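About Furnine

Hi, I'm Sorin Georgiou, and I run Furnine together with Jamshid Abbasi. We make small 3D-printed parts and put them together by hand at big wooden tables, and if you've ever needed a bracket, a collar, a spacer ring or some oddly shaped housing that no catalog seems to carry, you're the kind of person we started this for!

People often find us after they've already tried to fix something with tape. That's fine, I do it too. Send us the tape version. It tells us a lot about what the part needs to do, and Jamshid has gotten very good at reading a wad of tape and working backward from it.

How it started

I used to work in a sign shop, in the back, where everything that lit up or hung off a wall got assembled. I loved the assembly part and got tired of the signs. Jamshid and I knew each other from a night class in drafting (I was bad at it, he wasn't) and he had a printer at home that he kept apologizing to his neighbors for. We got our first paying order, 38 cable clips for a bakery on Atanasov Street, and made every one of them on his kitchen counter. The bakery still has them up behind the register. I check when I buy bread.

On 10/2/19 we signed for the room we're in now. It took us most of October to paint, haul in tables and work out which outlets we could trust, and then we opened the door and waited, and for a while all we got was people asking if we did keys. We don't do keys. We did print a very nice key rack for one of them, though.

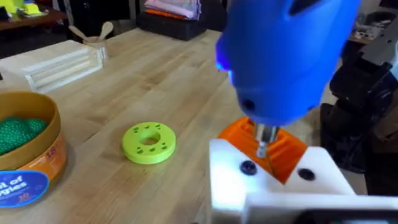 Jamshid picked butcher block for the tabletops and I argued with him for a week, because I wanted something white that would wipe clean. He was right and I've told him so (once). Wood is easy on the parts, it's easy on your elbows, and when you drop a screw it doesn't shoot off across the room the way it does on steel. Color shows up nicely on it too. A lime-green ring lying flat on those pale strips is hard to lose, and you can look straight down through the middle to the wood and check that the circle of small holes came out the way it should. Gray parts are another story. We print our own stuff in orange and green now whenever the customer doesn't care, and we've quit crawling around on the carpet so much.

We oil the tops twice a year, and they get a scrape and a wipe in between. There are dings. There's a scorch mark from a soldering iron that I'm going to go ahead and blame on myself. I like them better than when they were new.

What we make

Mostly it's mounts, collars, rings, covers and jigs. A lot of it is short runs, the sort of number that's too many to whittle and too few for a factory to pick up the phone about. The biggest single batch so far was 79 pieces for a garden irrigation outfit called Belturance, and we were finding bits of support material in our shoes for days afterward. The smallest is one, and ones are most of our week.

We do the fastening here as well. If your part needs screws, it leaves with the screws in it and snug. Jamshid does that by feel and I do it by being careful, and we get to the same place, only he gets there sooner. Printed plastic doesn't like being bullied. You run the driver slow, stop a hair early, and finish by hand if it's a thin wall. I must have split a whole shoebox of parts learning that, and I've still got the shoebox.

Ridges come up a lot, so I'll say something about them. Printed parts have layer lines. On a sloped face they look like tiny steps, and some people want them gone and some people think they look great. I'm in the second camp. We'll sand them down if you ask, it just adds to the price, and we'll tell you how much before we start.
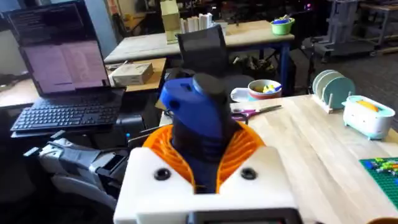 We're also not tidy people by nature, and I'd rather you hear it from me than find out when you visit. We try! Every job gets its own bin with a slip of paper in it, and the bin doesn't move until the job does. That one rule has saved us more often than anything else we've come up with. We tried color-coded labels (I bought a label maker, I was very excited) and they lasted until the tape ran out. Paper slips and a pencil it is.

Boxes are the real problem. We save every cardboard box that comes in, because one day it'll be exactly the right size for something going out, and that day does come, but in the meantime you're living with boxes. Jamshid does a clear-out when he can't stand it anymore. I go out for coffee while it's happening.

How a job usually goes

You write or call and tell us what you're after. A sketch on a napkin is great, a photo with a ruler in it is better, and the old broken part in an envelope is best of all. We come back with a price and, if we think you're about to order the wrong thing, we say so. Then we print 2 test pieces, one for you to try and one that stays on the table with us, so when you phone and say "the slot's too tight" we can both be holding the same slot. Most jobs settle after the second round. The longest one went to 11 rounds and the customer brought us a cake, so no hard feelings on either side.

After that we print the lot, trim it, put it together, and look over each piece at the table before it gets wrapped.
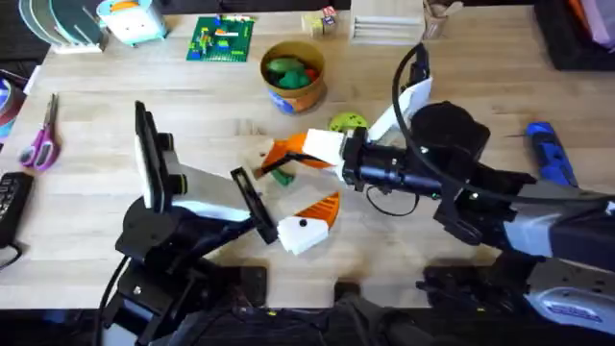
Orange-and-white printed pieces at the work table.

The two of us, plus Nallis

Jamshid does the drawing and most of the printing. He grew up over his uncle's tailoring shop and measures everything like there's a wedding riding on it. I handle assembly, email, invoices and the phone, so if you get a long chatty answer to a short question, that was me. Sorry, and you're welcome.

Nallis is our line of ready-made bits, the ones so many people asked for that we gave up drawing them fresh each time. There are 3 so far: a shelf clip, a hose collar and a flat spacer ring. We keep a few of each on hand, and you can pick your color as long as it's orange or green. (Other colors happen when we've got a spool to use up. Ask.)

Come and see us

You're welcome to drop in, but please call first, since we might be out delivering. Bring the broken thing. Bring all the pieces of it, even the crumbs. There's a chair, there's tea, and we'll clear you a spot at the table so we can lay it all out and have a look together.

Sorin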